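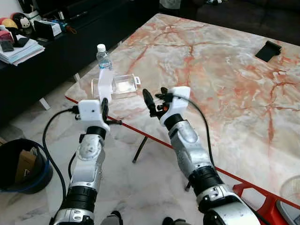 Ticket 1168
Product: Cirker headset, firmware 19
Opened: March 6, 2019
Status: Pending retest

Reported fault
Picture drifts slowly to the left while the wearer's head is still. Began after the January update of the Drelance viewer app. Recentring clears it, then it comes back within a few minutes. Two headsets affected at the Clernuvura site, both with the same phone model. A third with an older phone is fine.

Checks done
Lens spacing and strap reset - no change.
Magnetic clasp on the front cover removed - drift slower but still present.
Phone compass calibrated outside the holder - no change once refitted.
Viewer app rolled back to build 14 - no drift in a 50 minute session.
Viewer app updated again - drift back on first launch.

Log extract
sensor: gyro bias not stored, using default
sensor: mag rejected, field out of range
tracker: fallback to gyro only

Notes
The newer build drops the saved gyro bias when the compass reading is rejected. The old build kept the last good value. Clasp magnet probably triggers the rejection but is not the whole cause, see second check.

Workaround
Stay on build 14 and turn off automatic updates. If the site needs the newer build, leave the front cover off and recentre between sessions.

Next step
Passed to Sharifi app support with both logs. Retest on both headsets when a patched build arrives. Third headset not to be updated until then.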